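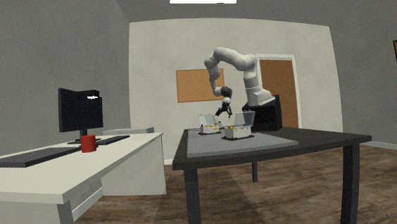 # Making a Folded Paper Star Garland

Prepared for the Mudcombe Craft Program by Elspeth Baird

This guide explains how to make a garland of folded paper stars suitable for a window, a hallway or a classroom wall. Participants should be able to fold a straight edge and use scissors safely. No earlier experience of paper folding is required. A garland of 13 stars fills a standard window at the Mudcombe center, and most adults finish one in two sessions.

The instructions describe the four-pointed star taught on the September course. The eight-pointed version, which is made by joining two of these stars back to back, is covered at the end.

## Materials

Each participant will need:

- 13 squares of thin paper, each measuring 21 cm on a side
- Cotton thread or fine string, cut to the length of the window plus one arm's length
- A large-eyed needle
- A ruler and a sharp pencil
- Scissors
- A glue stick
- A bone folder, or the back of a clean spoon

Paper should be thin enough to fold several times without cracking. Ordinary printer paper is acceptable for practice. Gift wrap may be used, although a coated surface tends to resist glue. The program uses Kisero folding paper, which is supplied in packs of 500 sheets and is colored on one side only. Construction paper is too heavy for this project and should be kept for cards and collage.

Printer paper of the usual size must be trimmed to a square before use. Fold one corner down until the short edge lies along the long edge, crease lightly, and cut away the strip that remains. Strips may be saved for the spacers described below.

## Preparing the Paper

1. Place a square on a flat, dry surface with the colored side facing down.
2. Fold the square in half from left to right. Press the crease firmly and open the sheet.
3. Fold it in half again from top to bottom, press, and open. The two creases should cross at the center.
4. Turn the sheet over so that the colored side faces up.
5. Fold from corner to corner in both directions, opening the sheet after each fold.

The finished square has eight creases meeting in the middle. If they miss one another by more than the width of a pencil line, the points of the star will be uneven, and it is better to begin again with a new sheet. Spoiled sheets can be cut down for smaller stars.

Beginners are advised to prepare all of the squares before moving on. The folds become more regular with repetition, and the work goes faster when one step is completed for the whole set.

## Cutting and Shaping the Points

1. Lay the creased square with the colored side facing up.
2. Along each of the straight creases (those which run to the middle of a side, not to a corner), measure from the outer edge toward the center and make a small pencil mark at the halfway point.
3. Cut along each straight crease from the edge to the pencil mark. There are 4 cuts in all. Do not cut past the mark.
4. At each cut, fold the two loose edges back toward the neighboring diagonal creases. Each corner of the square now forms a narrow point with two flaps behind or beside it.
5. Overlap the two flaps at each corner so that one lies on top of the other. Apply glue to the lower flap only, and press the upper flap down.
6. Hold each corner for a slow count before releasing it.

As the flaps are joined, the center of the star will lift slightly and the points will take on a raised, three-dimensional form. Crease each point again along its diagonal with the bone folder to sharpen it. Do not flatten the star at this stage.

Glue should be used sparingly. A thin line along the outer half of the flap is sufficient, and excess glue will wrinkle thin paper as it dries. Stars should be set aside, point side up, until they are firm to the touch.

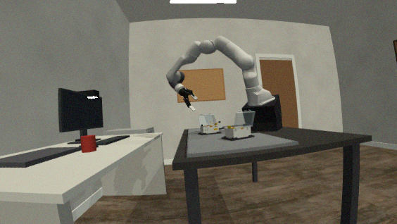
## Making the Spacers

Spacers keep the stars from sliding together when the garland is hung. They may be made from the offcuts saved earlier or from any paper in a matching or contrasting color.

1. Cut a strip as wide as a finger and as long as a hand.
2. Wrap the strip tightly around the pencil.
3. Glue the end down, and slide the tube off the pencil once the glue has set.
4. Make one spacer for each gap between stars.

Participants who prefer a more open garland may leave out the spacers and tie a knot in the thread on each side of every star. This method uses more thread and is difficult to adjust afterward.

## Threading the Garland

1. Thread the needle and tie a large knot near the far end of the thread, leaving a tail for hanging.
2. Pass the needle through one point of the first star, close to the tip but not through the very end, where the paper tears easily.
3. Carry the thread across the back of the star and pass it through the opposite point.
4. Add a spacer.
5. Continue until all of the stars have been threaded, then tie a second large knot and leave a tail of the same length as the first.

It is helpful to work on a long table or on the floor. The garland should be moved by both ends. If it is lifted by one end only, the stars will slide down and the thread may tangle.

## Hanging and Storage

Tie a small loop in each tail and hang the loops from removable hooks. Tape may be used on painted walls, but it should be tested in a corner first. The garland should hang in a shallow curve. Keep it well away from lamps, candles, heaters and stoves.

Colored paper fades in direct sunlight. For storage, wind the garland loosely around a piece of cardboard, place a sheet of tissue between layers, and lay it flat in a lidded box.

## Variation: The Eight-Pointed Star

Make two stars from squares of the same size. Turn one of them so that its points fall between the points of the other, and join the backs with a small amount of glue at the center. Because the joined star is heavier, it should be threaded with doubled cotton or with Lirix cord.

## Course Arrangements

The folding course meets on Monday at the Mudcombe center, in the Karagiannis Room. Paper, glue and thread are provided. Participants are asked to bring their own scissors, labeled with their name. Children under ten must be accompanied by an adult, who should do the needle work on their behalf.

Questions about the pattern may be left for Elspeth Baird at the front desk.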